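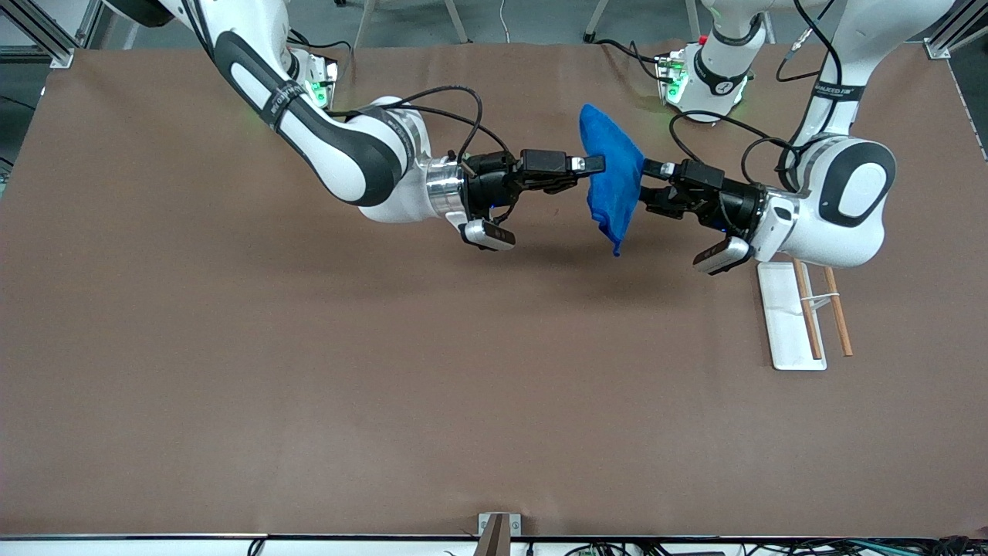
Bimanual cloth handover: drop wrist views from the policy input?

okruger
Posted 2018-04-15
Setup is two arms, a wrist camera on each, one fixed camera over the table. Task is to pass a cloth from one gripper to the other above the mat. Behavior cloning, 1000 demonstrations, all three views resized and fed to separate encoders. I trained a second policy on the fixed view only. Same seed, same schedule. The fixed-view policy does better on the handover and worse on the first pick. I did not expect the first part. Has anyone else seen this?

Code is a fork of Urkby with the loss untouched.

vollberg_m
How many evaluation trials per policy? If it is under 50 I would not read anything into the difference.

okruger
Fewer than that so far. The failures are of one kind, though. With wrist views on, the receiving arm closes early, before the cloth is between the fingers.

zastov
Look at what the wrist encoder gets during the approach. For long stretches there is next to nothing in it to localize against. Fingertips at the bottom, plain surface behind them, a soft shadow if you are lucky.
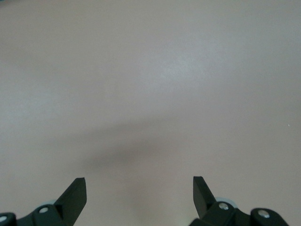
A network can still pull a signal out of that. The shadow changes with height, and so does the brightness. In your demonstrations those cues correlate with gripper closing, so the policy learns to close on them. Move a lamp and it closes at the wrong time. Try randomizing brightness on the wrist views only and see if the early closing goes away.

haddadin_fork
Disagree. Low texture is not the same as no information. The fingers are at a fixed place in the wrist view, so an empty gap between them is a clear label for "not holding anything." That is the one thing the fixed camera reads badly when the grippers face each other and block the cloth. I would keep both wrist views and fix the data.

zastov
An empty gap tells you there is no grasp. It does not tell you where the cloth is.

haddadin_fork
It does not need to. The fixed camera does that.

vollberg_m
Both of you are guessing. Mask one wrist view at a time at test time, no retraining, then plot the gripper command against time. 2 runs per condition will show you if closing moves.

okruger
Masking at test time puts the input out of distribution. I would sooner retrain with view dropout. Zastovwood has a loader that does it per episode. I can run dropout and brightness jitter as separate jobs, 2000 steps of warmup on each, then the same schedule as before.

haddadin_fork
Drop per frame, not per episode. Otherwise the encoder never has to recover in the middle of a handover.

okruger
Fine, per frame. Results in May, the cluster is full until then.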